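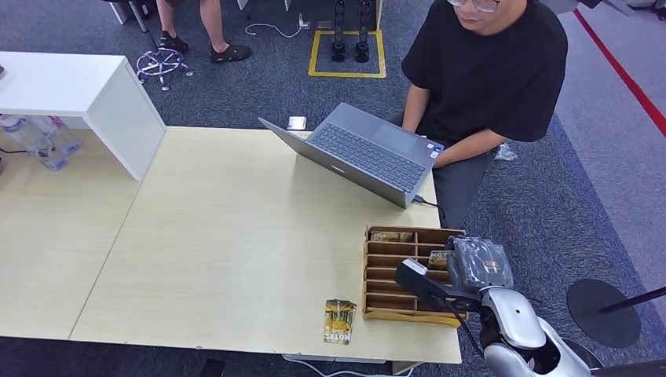
Progress report to Brunelgate, teleoperation work package
Drendness site, Apr 17, 2026
3 min read

Short one this time, full tables go in the shared folder when the export finishes.

Where we are. Target for this period was 500 usable demonstrations of the card task. We have 473. The missing ones are nearly all down to the control link, see below. Everything else in the work package is on schedule except the write-up of the labeling guide, still half a draft.

The task, for whoever reads this without the proposal to hand. Operator drives the arm by remote, picks up a card from the table, puts it in a named slot of the wooden organizer. Also the reverse, slot to table. Sounds easy. Slots are narrow, cards are thin, and a card that goes in slightly crooked jams against the partition and has to be backed out. We keep the backed-out attempts and tag them seperately. The Pickering people asked for those and we think they are worth more than the clean ones for training.

Operators. New ones get a morning of practice before anything is recorded. Used to be an hour, not enough. First-day episodes were slow and full of stops, and the policy trained on them learned the stops. We dropped the first-day data for that reason and the 473 is after dropping it.

Session routine now: one person on the laptop checking the recording, start and stop called out loud, note typed in right after each episode. Notes were done at the end of the day before and half of them were useless.

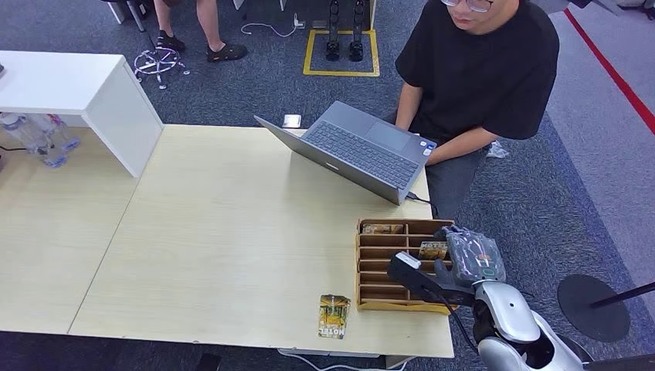
Card task at the organizer, hand over the right end, one card still on the table.

Card orientation. Bigger issue than planned. Illustrated cards have a top and a bottom and the instructions never said which way was correct, so operators did it both ways. Decision taken: orientation is free for the transfer episodes and fixed for a new smaller set. Wording of both instructions attached to the folder. No relabeling of old data needed, we checked.

Control link. Delay between the operator moving and the arm moving crept up during long sessions. Not by much but you feel it in the last bit of the insertion, people overshoot then correct. 2 full days lost to finding it. Cause was the logging process writing to the same disk as the video buffer. Moved it. Sessions since then have been fine, though we haven't run a really long one yet and would not call it closed.

Hand and wrist views. Wrist video is being recorded with every episode as promised. Timing against the head view is good enough now to use both. One open point is how much of the wrist view the hand itself takes up. In a lot of poses the fingers fill a large part of the picture and there's not much workspace left to learn from. Options are moving the mount or just masking. We lean to masking, cheaper, and it leaves the older episodes comparable. Would like Brunelgate's view before we touch any hardware.

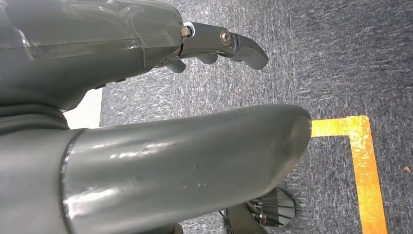
Wrist view with the fingers over the carpet and a corner of the floor tape.

Training. First policy from the demonstrations runs on the Drekgate stack without changes. It finds the card and closes on it most times. Insertion is poor. It goes to the right column and then picks the wrong slot, or hesitates at the opening. Same place the operators struggle, so no surprise. Not reporting a success rate until the test protocol is agreed, a number now would just get quoted.

Spend. Inside budget. Operator hours are over, travel is under, they more or less cancel. Request to move the difference between the two lines is with your office, please can somebody confirm as payroll closes before the next call.

Next period:
- remaining demonstrations to reach 500, then stop and freeze that set
- fixed-orientation set, 3 operators, same slots
- one long session on purpose to test the link
- finish the labeling guide (late, we know)
- test protocol agreed with Pickering

Risks. Operator availability in the second half of the period, exams. Wear on the cards, the corners are getting soft and soft corners go in differently. Spares orderd. We'll log which deck was used per episode so it can be filtered later.

Needed from you: answer on the mount, answer on the budget line, and a date for the site visit. Any afternoon works for us, mornings are recording.

Filed under: Project updates / Teleoperation / Manipulation

© 2026 Drendness Project Office | Contact | Back to top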